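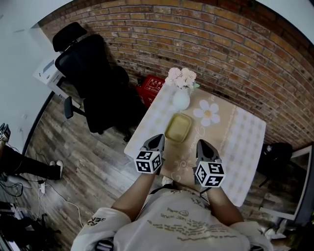 A small square table set against a brick wall, with a daisy-print cloth and a vase of artificial flowers.

The Small Table Returns to the Workroom

For many years, readers who wrote to this magazine about the room where they work asked chiefly about desks: how wide, how deep, how many drawers. The letters received since November have been of another kind. Households in Astville and elsewhere are asking how a modest table, often bought for meals, may serve through a full day and still look like part of a home.

Li-hua Ho, who advises tenants on furnishing at the Huang Housing Center, recommends beginning with the cloth. A printed cloth protects the top and sets the colors for everything placed on it. A beige center with a pale checkered border is a dependable choice, as it shows little dust and does not compete with a strong background such as red or orange brick. A single large motif, a daisy for instance, is best kept to one side so that the middle of the table remains plain.

"People buy the cloth last, when the money is gone," Ms. Ho said. "I ask them to buy it first and to wash it before they decide whether they like it."

Flowers belong at the far edge, where sleeves will not reach them. Artificial stems in pale pink and cream are acceptable in rooms with poor light, and a round white vase is less easily tipped than a tall one. They should be dusted every 2 weeks with a soft brush.

Seating remains the point of disagreement. A black mesh office chair with a headrest is seldom considered handsome beside a flowered cloth, yet the Center's advisers continue to recommend one for anyone seated longer than an hour. The high back may be turned toward a white wall when guests are expected.

Small items should be held to one shallow tray or box. Yellow-green is a cheerful color against beige and is easily found when the table is cleared for supper. Larger boxes may stand on the floor behind the table, provided that they can be reached without moving it.

The Center's spring furnishing hours begin on Tuesday, March 23, 2021, in the Karix Building, Room 5. Appointments are required. Samples of cloth may be borrowed overnight.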